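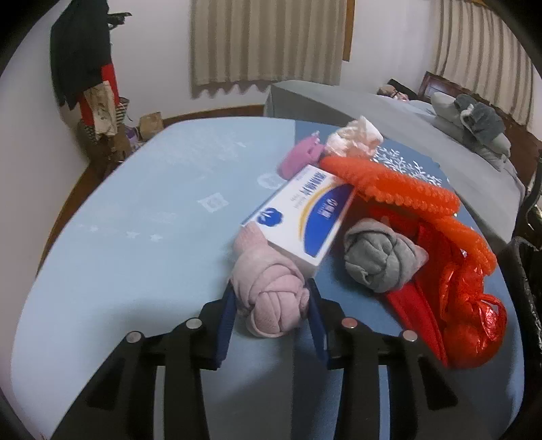
Krum Kovačević wrote after the last report that the transcription rate meant little without an error rate beside it, and asked that the two be given together from now on. They are given together in this one.

Category: Chess > Archives & Game Records
14 shares | 3 comments

Tirudico Scoresheet Project
Progress report to the Sunico Fund
28 June 2024
Prepared by Urs Eder

Scope

The project transcribes the handwritten scoresheets in the Pavlović collection, held at the Ruston chess club, into standard game files with player names, event, round and result. The collection holds 2,560 sheets. Most are from weekend opens and team matches that were never published. Duplicate sheets (White's copy and Black's copy of the same game) are counted separately in all totals, as agreed in the grant letter.

Work completed

A total of 1,780 sheets have been transcribed and have passed the legality check. The remainder are scanned but not keyed. Scanning is closed as a work item, and the originals have gone back to the shelves at Ruston in their former order.

The legality check replays each game from the starting position and stops at the first move that cannot be played. A sheet that stops goes back to the keying queue with the move number flagged. The most common causes, in descending order, are a knight or rook move written without saying which piece moved, a line skipped by the player, and a misread file letter. Handwritten "c" and "e" account for most of the last group. Flags late in the game are usually time-trouble sheets and take longest to resolve.

Error rate

A game can be legal and still wrong. To measure this, 64 sheets were drawn at random from the completed set and keyed a second time by a person who had not seen the first version. The two versions matched move for move in all but 3. In two of those the difference was a transposed pair of moves leading to the same position. In the third, the first version had a bishop retreating one square too far, and the game remained legal to the end. All have been corrected.

The sample is small and the result should be read with that in mind. It says nothing about headers, which were left out of the second keying by mistake. A header sample is planned for October.

Player names

Name matching is behind schedule. Many sheets give a surname only, and several families sent more than one player to the same event. The rule now in use is that a surname is linked to a full name only if a pairing sheet or crosstable from the same event supports it. Otherwise the surname stands alone and the record carries an "unresolved" tag. An earlier rule allowed matching on handwriting. It was dropped in the spring and the records made under it were reset, which is why the count of resolved names is lower than in the previous report.

Results present a smaller problem. Where the two copies of a game disagree on the result, the crosstable is taken as correct. Where there is no crosstable, both results are kept in a note and the result field is left open.

Adjourned games

The collection has more adjourned games than the proposal assumed. The second session was often written on a separate sheet, sometimes with the move count restarted from one. These are joined by hand. The sealed move is marked in a comment where it can be identified -- on some sheets it was circled, on others it was only underlined or not marked at all.

Budget

Spending on keying is on plan. Scanning came in under its line, and we ask that the unspent part be moved to name matching. No increase in the total is requested. The storage line is unchanged.

Changes to the plan

Engine annotation has been removed from the first release. It added file size and review time, and users can run their own analysis. Opening codes will stay, assigned automatically after the final legality pass.

Next period

Keying of the remaining sheets continues in shelf order. The adjourned games will be held back and done as one batch. A test release of the finished files, without the unresolved names, will go to the Ruston club for comment before anything is made public -- the club has asked for a month to read it.

Filed under: scoresheets, game databases, grant reports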